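**Compte rendu de la réunion du 30/07/21 - cuisine partagée de la maison Stamport**

Présentes et présents : Orla Ó Súilleabháin, Kartini Gunawan, Uriel Domínguez, Birsen Dağdelen (arrivée pendant le point 2, son train avait du retard)
Excusée : Valentina Henríquez, qui nous a envoyé ses remarques par écrit, et nous l'en remercions beaucoup
Notes prises par Kartini

**1. Compte rendu d'avril**

Relu et approuvé. Uriel demande que l'on corrige l'orthographe de Vondráček, notre fournisseur de joints, que j'avais écorchée deux fois - toutes mes excuses, c'est fait. Le joint de l'évier du fond a été changé depuis et tout le monde s'en félicite, surtout celles et ceux qui épongeaient.

**2. Le tiroir à couverts et les placards du bas**

Longue discussion, très bon esprit. Orla trouve que les grands plats sont rangés trop bas et qu'il faut se mettre à genoux pour attraper la cocotte. Birsen préfère au contraire garder le lourd en bas, et rappelle la chute du faitout l'hiver dernier (qui a tout de même laissé une marque dans le carrelage). On s'accorde sur un essai jusqu'à la prochaine réunion : le lourd reste en bas mais devant, et les moules à gâteau, dont on se sert surtout pour les anniversaires, passent derrière.

Uriel a apporté le devis de Skulavel pour deux tablettes coulissantes : 148 euros, pose comprise. Valentina, dans son mot, se dit favorable « à condition que ça ne grince pas ». Adopté à l'unanimité, et Uriel passera la commande.

**3. Produits d'entretien**

Il reste plus de 11 flacons de Dustetti dans la réserve, le grand carton acheté en promotion ayant été pris deux fois par erreur. On n'en rachète donc pas cette année ! Kartini signale que ce produit convient bien aux façades des placards mais demande qu'on ne l'emploie pas sur le marbre. Pour celui-ci, une éponge douce, un peu de savon neutre, et l'on essuie - ni vinaigre ni citron, même pour une petite tache, même « juste une fois ».

**4. Le plan de marbre gris et les bols**

Point ajouté à la demande d'Orla, qui aime beaucoup ce marbre et l'a défendu avec chaleur. Avec son poli et ses veines claires, il ne cache rien, et les miettes s'y remarquent tout de suite. Elle propose un petit coup d'éponge après chaque repas, par la dernière personne qui quitte la cuisine, sans tableau ni tour de rôle. Accepté.
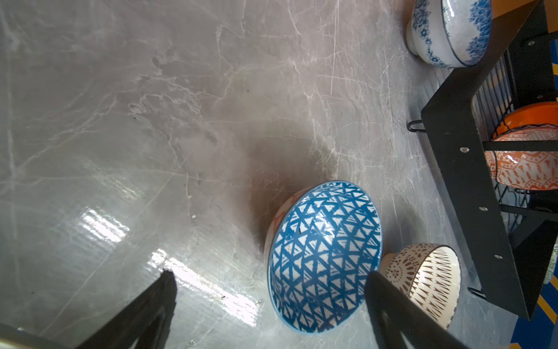 Pour les bols, Birsen souhaite que celui à triangles bleus et blancs, avec son bord bleu, ait enfin une place à lui, et que le petit bol crème soit rangé à côté. Elle suggère l'étagère ouverte, à hauteur des yeux, où l'on profiterait du décor intérieur et de l'extérieur orangé et crème, qui est si différent. Uriel craint un peu pour eux à cet endroit, près de la porte. Après quelques échanges, ils iront sur l'étagère, mais côté fenêtre. On évite aussi de les coucher sur le marbre : on les pose à l'endroit, sur un torchon plié.

**5. Questions diverses**

- Les torchons : Valentina veut bien en coudre de nouveaux si quelqu'un lui trouve du tissu. Orla regarde dans ses armoires.
- Il reste 63 euros dans la boîte commune avant la commande des tablettes. Chacun complète à parts égales, Kartini enverra le calcul.
- Birsen cherche toujours le couvercle de la petite casserole.

Prochaine réunion à fixer par message. Orla apporte le thé.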